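4.3 Working near the arm

These rules apply to the Brovorar cell in every mode, including the one where you are only going to be a second.

1. Before reaching in, press HOLD and wait for the amber lamp. A stationary gripper may simply be between ideas.

2. Keep fingers out of the gap between the jaws. The narrow end deserves the same respect as the wide one.

3. Set the speed limit to 20 percent for any new object. Polished metal counts as new every time, whatever Mr. Hattori's test log says. 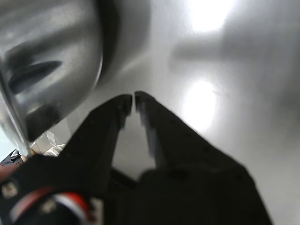
4. Check that cables at the gripper base can follow the wrist through its full turn. Do this by hand, with the drive off.

CAUTION: Glare can confuse the depth sensor. Dim the bench lamp to 600 lux or less before teaching a grasp – sunglasses on the operator do not help the robot.

5. Clear scraps and loose parts from the bench before pressing RESUME.

Note: Code 551 means the jaws met resistance. Pressing RESUME harder does not clear it. See section 4.4.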